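21 October 2025
Soap finish vs. oil, pine offcuts

Sanded the second batch of pine to 160 and stopped there. The last batch went finer and the Boros oil sat on top in shiny patches. Wiped down with a damp rag to raise the grain, let it dry, knocked it back by hand. Offcuts are numbered in pencil on the underside, 1 to 32. Please don't restack them, the order matters.

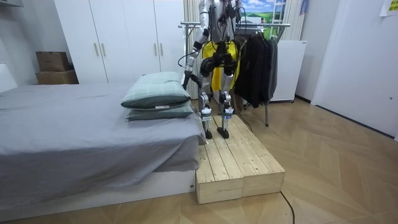
Soap mix was two coats, wiped on with a sponge and buffed while still a bit tacky. Rimell oil was one thin coat, excess off after a few minutes. For bedroom pieces I'm leaning toward soap, mostly for the smell. Anything low at the foot of a bed, like the wooden platform there, gets stepped on and kicked, so it needs a finish that can be patched in one spot. Soap can be. The Boros left a ring every time I tried it on the April samples.

Color: soap kept the pine close to bare, oil pulled it yellow within a day. On light boards that would bother me more than a few scuffs.

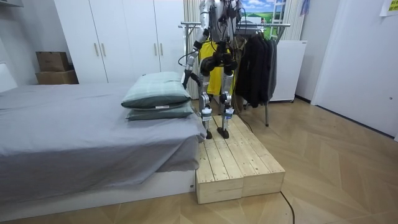

Water test

Set a wet glass on each offcut overnight. Soap marked on 7 and 12, both gone after another wash with the same mix. Rimell didn't mark. Boros marked on all of its pieces.

To do

Order more soap flakes, part no. 3293.
Try soap over the Rimell on two spare pieces.
Oily rags go outside flat, not in the bin.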